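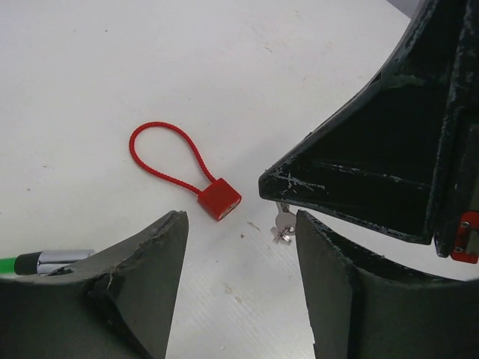 Photo: Vevance workshop

Budget time for the two-arm bench

The numbers for year two went in this month, and I'm happy to say the lock and key bench is at the top of the list! We set it up in September with a Wondix pair of arms on loan, and the loan has to turn into a purchase or go back. Two arms and the wrist cameras come to one line on the sheet. Everything else is small stuff, but it does add up, so please read on before you send in your wish lists.

Fingers first. Printed fingers wear, and we'd like 20 spare pairs on the shelf so that a chipped edge never costs us an afternoon. Ackroyd quoted £609 for the lot, with delivery in eight working days – a lovely price for parts we lean on this hard.
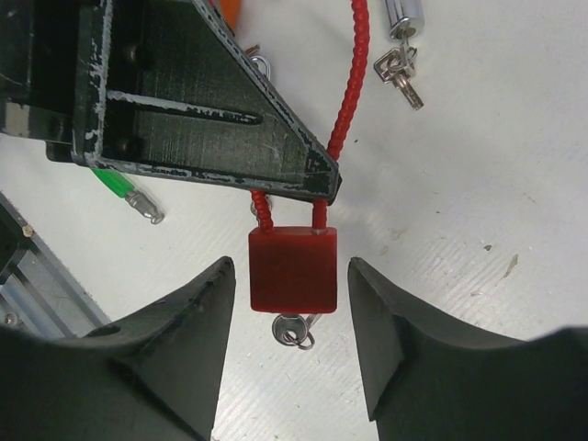

Red lock and key between the fingers.

Next, the locks themselves. Cable locks, padlocks, odd bunches of keys: they're cheap, they're fiddly, and they teach us more about grip than any foam block ever did. I've put down £50 for a mixed box and would gladly be talked into more.
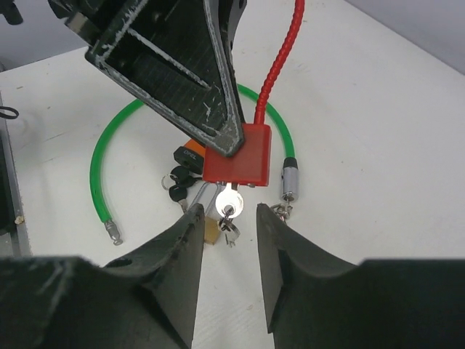

Skadareo wrote in to say that the budget should carry a service contract from the first day, as adding one later means paying for an inspection as well. Fair point, and it's now in the draft as its own line.

I've also left room for a second tabletop. White is great for the cameras but it marks easily, and swapping a top is much quicker than scrubbing one.

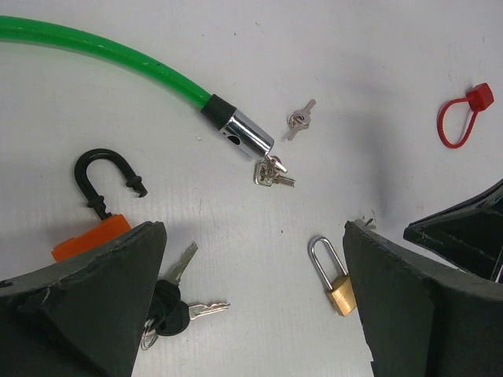
Storage is the last item, and the one I'd love ideas on. We need shallow trays with lids, labelled by set, that fit under the bench. If your team has a kind that works well, send me the supplier and the price. The sheet closes at the end of January 2026.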